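Speaker notes: Counter Depth and Drawer Access in Small Kitchens
Session 2, Pulotero short course, 12th June

Slide 1. Title. Wait for the doors to close. Handout is the Roriline drawer sheet, two sides.

Slide 2. Scope. Counter storage only. Wall cabinets were covered in May.

Slides 3 and 4. Same kitchen. Drawer first, then the back of the counter from overhead.

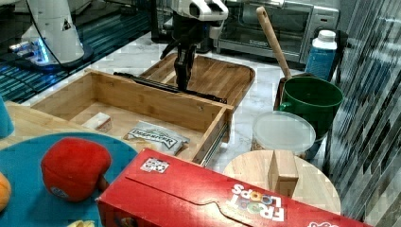
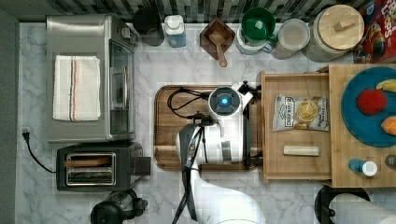 One attendee at the May session objected that a toaster oven should never share a run with a drawer, as crumbs end up in the slides. Reasonable point. Response: set the oven back against the wall, brush the slides when the crumb tray is emptied, and keep the drawer closed during cooking.

On slide 3, point to the metal slides and the nearly clear drawer floor. Small packets slip under larger items. A divider is worth fitting before the drawer fills up.

On slide 4, point to the row of jars and canisters below the backsplash. Tall items at the back, open bowls where a hand can reach them. Mention the folded towel on top of the toaster oven. Textiles go on a hook or rail before the oven is switched on.

Slide 5. Dimensions. Worked layout, all in millimeters:
- clear work zone, front to back: 400
- drawer box, internal width: 285
- gap between jar row and work zone: 40
- maximum jar height in the row: 200
Read the figures out slowly. They are not on the handout.

Slide 6. Cords. Route behind the appliances, slack away from the front edge. Unplug the toaster before cleaning under it.

Slide 7. Materials. Wipe spills off marble promptly, acids first. Wooden bowls and boards are dried upright. Skip if past the half-hour mark.

Slide 8. Questions. Repeat each one into the microphone. Pricing questions go to the Barbosa desk.

Related items
Trullitz drawer divider guide
Session 1 notes: wall cabinets
Session 3 notes: under-sink storage
Roriline slide cleaning sheet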